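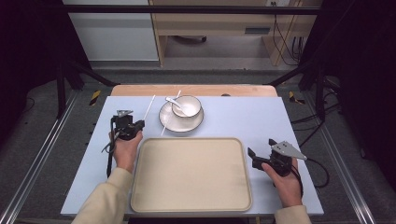 Home | Products | Coverage | Support | Contact

Crew Wi-Fi and data plans: frequently asked questions

What does the Kerkow onboard kit include?
One antenna, one below-deck unit and 3 wireless access points. Extra access points can be ordered through the Nomville office. Cabling is quoted separately after the deck plans have been checked.

How much data does each crew member get?
The standard plan gives 800 MB per person per month. Unused data does not carry over. The master can move data between accounts from the admin page — changes take effect at the next login.

Does crew traffic slow down the ship's business link?
No. The two run on separate virtual networks, and business traffic has priority. If the link drops below 2 Mbps, video streaming on crew accounts is paused until the rate recovers.

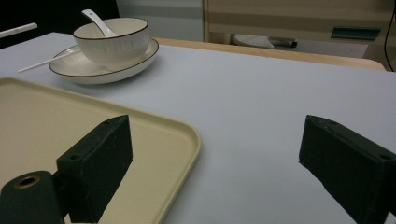 Messaging and email stay available during a pause. Voice calls also continue, at reduced quality. The shipping company can change the threshold by writing to support.

Which vessels carry the system now?
It is installed on 62 vessels, most of them in the Warraich and Skirnarska fleets. New installations are booked to match port calls and resume in November.
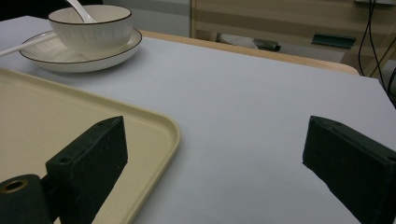
Can the antenna be fitted while the ship is at sea?
Fitting is done in port only. The mast work requires a shore crane and a signed permit. The below-deck unit may be mounted and wired ahead of time by the ship's electrician.

Who handles billing questions?
Effie Strachan in accounts, Nomville office. Include the vessel name and the account number from the last invoice. Prepaid vouchers bought on board are handled by the master and do not appear on the invoice.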